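Search this site Search Go

Session 3 handout: getting your arm to know where the table is

Sun 19 December, posted by the Tatcombe workshop bench group

9 min read

Right, so last time we got as far as the arm moving when told to, and most of you went home pleased (so did I!). This session is the fiddly one. The arm can be as smooth as you like, but if it thinks the table is a thumb's width lower than it is, it'll drive its tip straight into the wood and you'll be printing a new one.

What you need on the bench: your controller, flashed with the Piltudel build from August and not the newer one, which still loses its offsets when you restart it. A board to work on. Calipers. A sheet of paper, ordinary printer paper is fine. The Losari notes if you've still got them, page 2 especially.

Finding the height

Slow everything right down first. I run mine at the lowest speed it'll accept and keep a hand on the stop button. Bring the tip down over one corner until the paper just drags when you pull it, then save that height. Do it again at the other corners. If your board is anything like mine you'll get a different number each time, and that's all right, a board is never quite flat and the software will fit a plane through them for you. If one corner is wildly off, check for a bit of grit underneath before you start blaming the arm. I lost an evening to that.

Finding the sideways bit

We use a printed square marker fixed next to the board. Measure from the arm's base to the marker's centre, then measure again, then type it in. Mine is 122 mm in the short direction. Yours won't be, so please don't copy it! (Somebody will.)

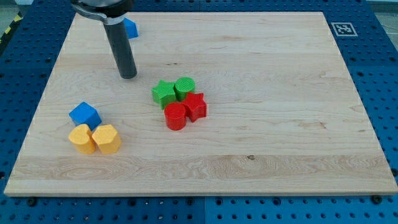 Once that's in, try some blocks. I like a mix of shapes, cylinders and stars and so on, in a few plain colours, and I like them bunched together, because a lone block in the middle of a bare board will flatter any setup. Stars are horrid when they touch something. Start by hovering next to a block without touching it, then go for a gentle nudge, and only then try separating a pair.

Write down where it misses and by how much. A miss that's always the same way is your marker measurement. A miss that wanders is usually something loose, so go round the collar with a hex key.

For next time: bring your numbers, and have a read of the Shimada section on backlash. The first half will do.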